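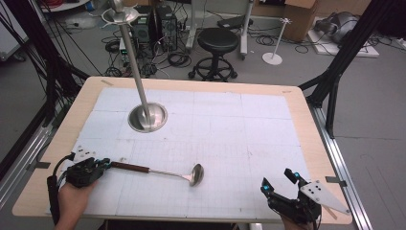
According to Lionel Besson, the ladle was the first task of the afternoon that made him want to try the grippers himself, and he would have stayed at that table for the whole visit if the schedule had let him. Several other guests made the same request in their written comments. We return to this point in Section 5.3.

Figure 4. Ladle task at the open day. The operator holds one gripper in each hand; the ladle is in the jaws of the left one. The stand with the holder ring is at the far side of the grid mat.

5.2 Procedure on the day

The open day took place at the Buchanan site in June. Guests came through in groups, and each group was given 24 minutes at the table. The first part was a demonstration by a trained operator. The rest was left for questions and, where a guest wanted it, a short turn with the grippers. A total of 75 guests signed the consent form and filled in the comment sheet afterward.

The operator worked with two hand-held grippers, as in the regular sessions. We kept the table, the mat and the stand as they were in the Limar study so that the demonstrations could be compared with our earlier recordings. The only change was to the order of the tasks. In Limar the ladle came last, after the operators had warmed up on simpler objects. For the guests we moved it to the front. A long handle with a bowl at the end is hard to keep level when it is gripped far from its center of mass, and people understand this quickly when they watch it done.

Tarcísio Marinho gave the spoken explanation for all groups, using the same script each time. The script did not mention success rates. We wanted the comments to reflect what guests saw at the table - a slide with numbers on it tends to set expectations.

5.3 Comments from guests

Comments were entered in Fiken and coded by two of the authors, working separately. The most common subject was the grip itself. Guests asked why the operator did not simply take the ladle by hand, and whether the weight could be felt through the gripper. The second question was hard to answer in words, and a turn with the grippers settled it faster than the script did. Requests for more hands-on time came mostly from the later groups, whose question periods had run long.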